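# The Plastic Lunch

I have written about restaurants with 3000 bottles in the cellar, and I can tell you that no meal has ever been planned as fiercely as the ones served at a play table. The rules change by the minute. The soup is dessert now. You're not allowed a second strawberry until you've paid for the first one (it was 2000 dollars, and no, they don't take cards!).

So when I moved to Balden last March, I started hunting for a decent set of pretend dishes, the kind that survives being stepped on. My old one had 5 pieces left and most of them were lids. I tried the thrift store out on Salinas Road, then a toy swap, and came home with a bag so mixed that nothing matched anything else.

And I love it that way – pastel bowls, a plate that's far too big, a little pot, fruit in any size it likes. A matching set tells you what goes where. A jumble makes you argue about it, and the arguing is most of the fun. 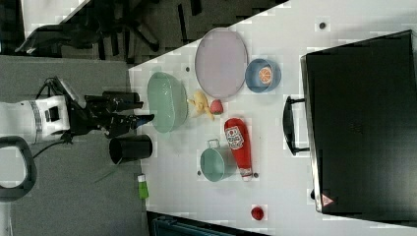 My one firm opinion is about ketchup. Every play kitchen needs a bottle of it, because it goes on everything, orange slices included. I've been served that dish more times than I can say, and I always ask for extra.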